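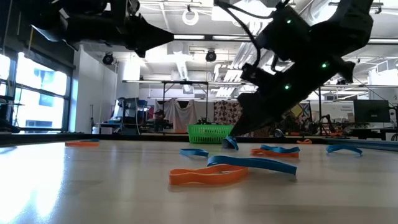 Blue and orange bands out on the table, with the green basket at the back.

Do you need a system for resistance bands?

I have my doubts about most storage advice, and exercise bands seem to attract the worst of it. Search for help and you will be shown a wall rack with seven hooks, a set of zipped pouches and a label maker. All this for some flat loops of elastic that weigh next to nothing and would fit in a coat pocket.

I have tried more of these ideas than I care to admit. A few notes on what was worth the bother.

Hooks and pegs

They look good on the day you put them up. I bought the Soltholm rail, drilled it into the box room wall and hung everything by colour. Wide bands sat on the pegs well enough. Thin ones slid off whenever the door was shut hard. I also don't like leaving elastic hanging from a narrow peg for months, as the same bit takes the strain all the time. The rail now holds dressing gowns, and does it well.

Rolling and clipping

A popular tip is to roll each band and hold it with a bulldog clip. Fine for long open strips. Flat loops spring open again, and the clip leaves a dent in the edge. Folding once and laying them down does the same job.

The plastic basket

Dull, cheap and still in use. Go for one with slots or holes in the sides, so the air gets in and you can see a bit of what is inside. Solid tubs with lids are sold as the tidier choice, but put a band away damp with sweat and it will come out tacky and smelling of old wellies. Run a thumb round the inside of the basket before you buy. Rough bits left over from moulding will nick a band, and a nick is where it will go.

Sorting by colour

Only worth doing if colour tells you something. In many sets it stands for strength, but makers don't agree with each other, so a blue from one packet may be stiffer or softer than a blue from the next. Pull them and see. If you own two sets, put a pen mark on one of them and leave it at that.

Getting them out of a tangle

Tip the lot on to a table. Fishing about in the basket with one hand makes it worse. Lift one band at a time by a loose loop and let the others drop away. Don't yank. Wide ones first, small ones after.

While they are out, look them over. Stretch each one gently under a good light, and bin any with small cracks, pale patches or a chewed-looking edge. I do this in July and again when the clocks change. Repair glue is a waste of money, whatever the packet says.

Cleaning

Lukewarm water, a drop of washing-up liquid, rinse, then dry flat on a towel away from the radiator. Sitska sell a special spray for rubber kit. I used a whole bottle and could not tell the sprayed bands from the others. Talc, on the other hand, does help with latex ones that stick together. A pinch in a bag, shake, tap off the extra. Keep it off fabric bands, where it only makes a mess.

Where to keep the basket

Away from the windowsill. Sun does more harm than use does, as far as I can tell. A low shelf or the bottom of a wardrobe will do, and mine sits next to the shoe polish.

Last updated October 2019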